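Do Pattern Substitutions Hold Up? A Report on Handmade Soft Toys
Textiles and Craft, second term project
28 August 2026

Background

Sewing blogs are full of people who swap one material for another and say the toy came out just as well. I wanted to know if that was true. The usual evidence is a finished toy on the day it was finished, and I don't think that tells you much. A seam that looks fine on day one can still open up after a week with a toddler.

What I made

I sewed a plain rabbit from the Wirnholm beginner pattern, which asks for wool felt, cotton thread and polyester filling. Then I sewed a second rabbit with my own changes: fleece instead of felt, and yarn scraps inside. Both had embroidered faces. I had planned buttons for the eyes but dropped them, as the pattern sheet warns against them for small children.

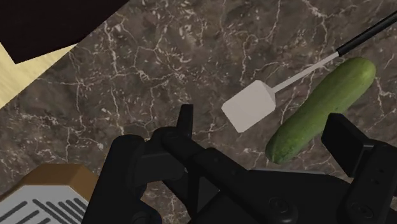

The fleece was harder to cut than I had been told. It stretched under the scissors and the two ear pieces did not match, so I recut one of them. Felt stayed where I put it. The Vullelier guide claims fleece is "forgiving", and maybe it is if you already know how to handle it. I didn't, and I doubt most beginners do.

Testing

Each rabbit was squeezed 1,000 times by hand over 31 days, with one cold machine wash at 900 rpm in the middle. I know hand squeezing is a weak test. My grip on a tired evening is not my grip on a fresh one -- and I was the only person doing it. I kept a notebook and checked the side seams, the neck and the colour after each session.

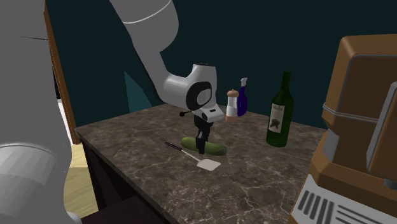 Figure 2. Gripper above a cucumber on a marble countertop.

Results

The felt rabbit pilled badly under the arms and its grey went patchy in the wash. Its seams held. The fleece rabbit kept its colour but the neck seam opened by 2 cm, and the yarn filling had gone into hard lumps. I restuffed it through the gap and closed it with ladder stitch, and after that the neck was stiffer than before.

Discussion

I can't say from this that felt is better. The neck may have failed from my stitching, as I sewed that rabbit in April when I had far less practice. The lumps I am more sure of, and I would not use yarn scraps again in anything that gets washed. The Jirutis leaflet recommends them as a way to save money, with no mention of washing at all.

If I repeated the project I would make several rabbits of each kind and change only one material at a time. Changing the fabric and the filling together was a mistake, and my marker was right to query it in the draft.

Materials list

Wool felt, grey, Chatzigeorgiou
Polar fleece, grey, remnant bin
Polyester filling
Cotton thread, embroidery floss, yarn scraps from home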